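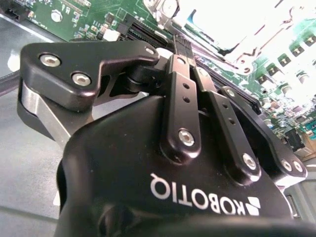 *Robotiq housing and finger plate, close up.*

June, 7:40 am start

Carrying on with the wash comparison on the Surstead boards. Left off last time with the first rack drying and no labels on half of them, my fault. Labels now on all 17, pencil on paper tape, because the marker came straight off in alcohol.

Reminder of what we're after: old flux residue around the connectors going sticky, picks up dust, then the leakage readings wander all over on humid days. Want a wash that gets it off without lifting the part markings or getting under the battery holders.

Methods so far:

- A: 99% alcohol, soft brush, blot, repeat
- B: Zevix cleaner straight from the bottle, then distilled rinse
- C: Zevix cut half and half with distilled, warm, then rinse
- D: leave it alone (control)

A is slow and mostly just moves the stuff around unless you blot right away. If you let it dry you get the white haze and you're worse off than when you started. Carol Fothergill says she always tips the board so the dirty alcohol runs off one corner onto a wipe. Tried it, better. Do it that way from now on.

B takes everything off. Also took the print off two capacitors and a date code. Not great, we need those for the log.

C looks like the one. Slower than B by a fair bit but the markings stayed put on every board I checked under the magnifier. Still a little residue in between the pins of the long connectors. Brush is too fat. Ask Coltomus if they still sell the narrow ones with the bent handle, the ones we had were good till somebody used them on paint.

### Drying

Oven set low overnight vs. open rack with the fan. Don't go anywhere near 105 C, I know the caps say 105 on the sleeve, thats a rating for the cap and says nothing about the plastic in the slots. Keep it at 50.

Water hides under the big slots and the socket. Blew out a board I'd have sworn was dry and got a spray on my glasses. So: air first, then rack, then oven. 72 hours total before anyone puts a meter on it. Batteries OUT before any of this, and bag them with the board number.

Rinse water: I was reusing the tray. Stop doing that. Readings on the last few boards in each batch were worse than the first few, and fresh water fixed it. Three rinses, dump the tray each time.

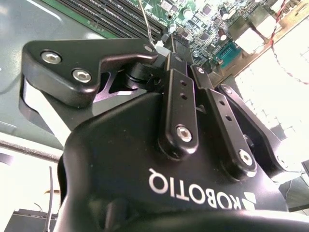

### Leakage readings

Same two test points each time, same leads, meter warmed up. Wrote the numbers in the paper book, will type them up when the second rack is done. Short version: C beats A, B and C too close to call, D drifting like it always did.

One oddball in the C group, reads worse after the wash than before. Looked at it under the light and there's a greenish crust at the edge of a mounting hole, so maybe old corrosion and nothing to do with us. Pull it from the averages but keep the board.

### To do

- email Mohammadi re: more distilled, we're on the last jug
- narrow brushes
- redo the two smudged B boards' log entries from the old photos
- Carol wants to try C with a longer soak, give her 3 boards from the spare box
- find the lid for the wash tray, the room stinks
- second rack goes in the oven at 4:30, take it out frist thing tomorrow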